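3.2 Incision closure task

The closure task was set up on a single-layer tissue pad, fixed flat to a weighted base so that traction on one wound edge was not taken up by movement of the whole pad. A straight incision was made with a scalpel before each trial. Participants closed it with interrupted stitches, each secured by an instrument tie and trimmed before the next bite was taken. Four stitches were requested per incision. Simulated blood was applied by syringe along the cut before the first bite, and no suction or irrigation was provided during the trial.

The pads were supplied by Pimine and cut to size at the Grarnenitz laboratory. Pads from the first delivery were discarded after pilot work, in which the surface tore at low thread tension. 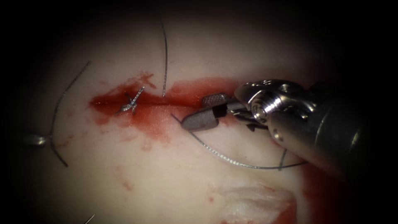
Thread tails were to be left long enough to grasp but short enough not to lie across the site of the next stitch. Participants were free to choose the end of the incision from which they started. Loose fragments of thread could be left on the pad during the trial and were removed before scoring. A stitch was counted as complete when the knot held under a light pull with closed forceps, applied by one of us (T.N.) after the trial. Knots that slipped under this test were recorded as incomplete, irrespective of their appearance.

Across all sessions 926 stitches were attempted. Of these, 69 were excluded from the analysis of edge alignment: the thread had broken, the pad had torn through to the cut, or the stitch had been abandoned at the participant's request. Excluded stitches were retained in the analysis of completion time. Each pad was used for one incision only, as the stain from an earlier trial made the wound edges difficult to grade.
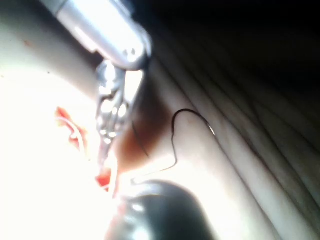

3.3 Grading of bites and wound edges

Each stitch was graded independently by the two authors, T. Nuchit and K. Suwannarat, on the Khamphan scale. The scale assigns separate scores to entry angle, bite depth, symmetry of the bite about the incision, and apposition of the edges after the knot is laid down. Disagreements of more than one point were resolved by joint review - smaller differences were averaged. 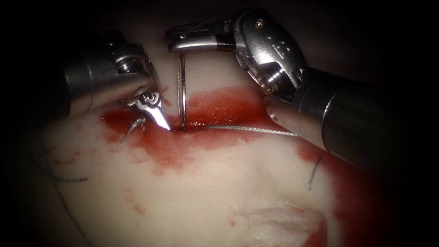 Fig. 4. Needle passage through the practice pad.

Entry angle proved the most difficult item to grade consistently. The protocol defines it as the angle between the pad surface and the portion of the needle immediately above the point of entry, and a near-perpendicular entry receives the full score. With a shallow needle curve this portion can be treated as a straight line without much loss. In Fig. 4 the needle stands almost upright over the top edge of the red pool, and the angle can be read directly. Where blood had collected over the entry point itself, the graders were instructed to use the lowest clearly visible part of the needle and to mark the score as estimated. Estimated scores were given half weight in the summary measure.

Bite depth was measured after the trial by sectioning the pad alongside the stitch. Sections were read under the Colik magnifier at a fixed working distance. A random subset of 500 stitches was read a second time in July by the same grader, without access to the first set of readings, to obtain the repeatability values given in Section 4.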